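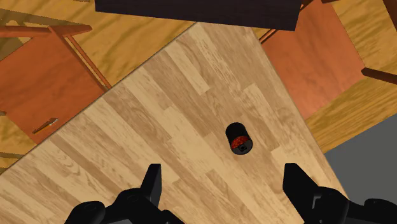 Search this site Search Go

Opinion > Living > Food

September 28, 2019
By a staff writer, Avosberg

Best before what, exactly

Threw out a jar of mustard last week. Perfectly good mustard. The date on the lid said February and so in the bin it went, and I was halfway back to the couch before I felt like an idiot. Mustard is vinegar and seeds. Vinegar is what you put on things so they don't go off.

So. Dates on food. I want fewer of them and I want the ones we keep to mean something.

There are two kinds, and most people I know mix them up. I mixed them up until I was well into my thirties. Use-by is the serious one. Chicken, fish, the soft stuff. You don't muck around with it. Best-before is the maker's guess at when the crackers will be a bit less crisp. A guess! Made by people who'd be quite happy for you to buy more crackers. Same size print, same spot on the packet, same dotty grey ink you have to tilt at the kitchen window to read.

My grandmother had none of this. She had a nose. She'd open the milk, sniff, pour or not pour. Bread went from toast to crumbs to the chooks. Cheese with a bit of fur had the fur cut off and nobody died, though I'll grant she was talking hard cheese and I wouldn't try it with ricotta. She kept a cupboard under the stairs with bottled plums that were older than me. I ate them. Lovely plums.

I'm not saying go back to that. Some of it was luck and some of it was being poor. But somewhere between her cupboard and mine we handed over the whole job of knowing whether food is food to a printer at the end of a factory line, and I don't think we got much for it. Bigger bins.

I kept a list for 6 weeks, on the back of a calender. Everything we chucked. Worst of it was salad, fair enough, salad is hopeless, I buy it for the person I mean to be. But then: rice. A tin of chickpeas. Two packets of stock cubes. Flour, unopened. Tea. Who throws out tea. I did, apparently, because the box said to, or I thought it said to. I added up what I could remember paying and got to 60 dollars and stopped adding because it was making me cross.

None of it smelled. None of it had weevils. I hadn't even opened half of it to check, and that's the bit that gets me.

People say it's about safety, and better safe than sorry, you can't argue with safe. Well you can a bit. A date on salt isn't keeping anyone safe. Salt has been sitting in the ground since before there were people. When everything has a warning the warnings stop working, and the same person who bins a packet of salt will leave cooked rice on the bench all night without a thought, and the rice is the one that'll have you on the bathroom floor. There's no date on leftover rice.

The deli on Nirkness Road gets it right, I reckon. Kazlauskienė, it's called, I say it wrong every time and they let me. Near the till there's a shelf of things past their best-before, marked down to 2 dollars or 3, with a handwritten card that says OLD BUT FINE. Pickled beetroot, rye crisps, jam. I've had most of the jams by now. Old but fine, every one. The shelf is usually empty by lunch so I'm clearly not the only one.

Meanwhile at the Narnuvis, the big one past the roundabout, I've stood and watched them wheel out a trolley of yogurts on the last day, nothing wrong with them, and when I asked could I buy some the lad said the till wouldn't let him. The till! He looked embarassed, poor kid. Not his doing.

What I'd like. Take best-before off anything that keeps. Salt, sugar, honey, vinegar, dried pasta, tins that aren't dented or bulging. Put the date it was packed if you must, I can count. Keep use-by, make it big, make it red, put it where I can read it without my glasses. And let shops sell the old stuff cheap and say so out loud.

And teach kids to cook a bit, and to smell things. We did a whole term of sewing at school and I have never made a second apron. One afternoon on what off milk smells like would have paid me back every week since.

I know there are folks who can't take the chance. If you're pregnant or crook or feeding a tiny baby, follow every date going and ignore me. The rest of us could stand to open the lid and have a look first.

Bought more mustard, by the way. Same brand, same jar. The date on it is ages off and I've already scratched it out with a key.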